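The long white desk is in

Well, friends, it only took us the whole summer and a good part of October, but the office at Omirbridge finally has a proper desk, and I can't tell you how pleased I am. Those of you who remember the old arrangement (two card tables, a door laid flat on filing cabinets, and a wobble that could spill your coffee from across the room) will understand why I've gone on about it to anyone who stood still long enough.

Caradog Pugh found the new one in the Hosico catalog back in the spring and kept the page pinned over the copier until the rest of us gave in. It came to $460 with delivery, which left us enough over to have the walls done in white as well. The building dates from 1881, and whoever laid out the stairs was clearly not expecting anyone to carry a long desk up them! We had the top half off its legs, then back on, then off again on the second landing, and I want to thank the folks from Prajapati downstairs who came out and took the heavy end.

The big black monitor has gone on the desk too, on its own stand, and it swivels, so whoever is working on either side can turn it to suit. Please do turn it by the stand and go gently, as the cable behind is shorter than we'd like. Caradog has a longer one on order from Brerumero.

A few small things while I have you. Bags go on the hooks and coats go on the rack. Mugs are welcome, but there's a tin of 20 cork coasters on the windowsill and I would love to see them used. If you borrow the good scissors, you know where they live. And if you have a desk lamp at home that's looking for work, bring it by any afternoon after three and I'll put the kettle on.
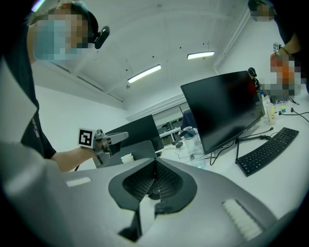
Issue 933

The office and its new desk, with the monitor on its stand.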